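**Hallway Width and Foot Traffic at Dradavgate Hall**
Olga Mansilla, 6/23/18

## Background

Dradavgate Hall was built as a dormitory and turned into classrooms later. The hallways were left as they were. My project looked at whether the narrow ones slow people down between classes, and whether the Domínguez wing, which has wider hallways, does any better.

## Method

I stood at 4 points in the building and kept a tally of everyone who walked past during class changes. I did this on 17 mornings. I also wrote down each time a person had to stop or turn sideways to let another person by. Bags and coats were ignored.

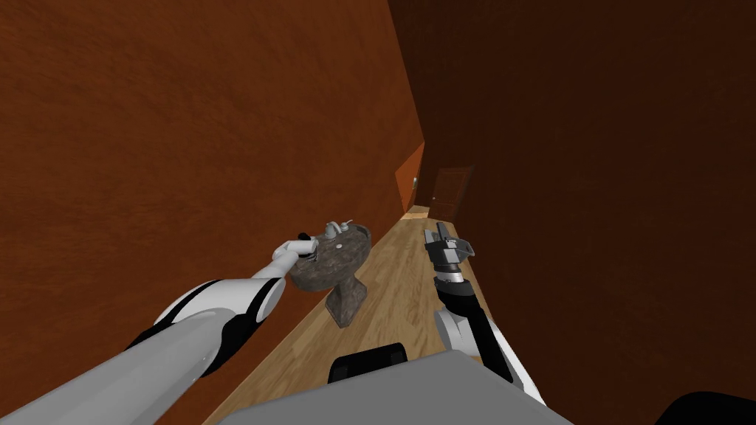 The total came to 2318 passes. My goal was 2000, so I stopped a little early and used the extra time to measure the doorways.

## Results

Most of the stops happened near the stairs on the second floor, where two classes let out at the same time. The Domínguez wing had few stops, even on busy mornings. Wall color and lighting were different from floor to floor, and I did not try to separate their effects.

## Problems

Rain on two mornings sent more people indoors than usual. I kept those counts in the total. My tally sheet also had no column for people walking in groups, so a group of friends was entered one by one.

## Next step

I plan to repeat the count in July, during the summer session, using the same points and a new sheet.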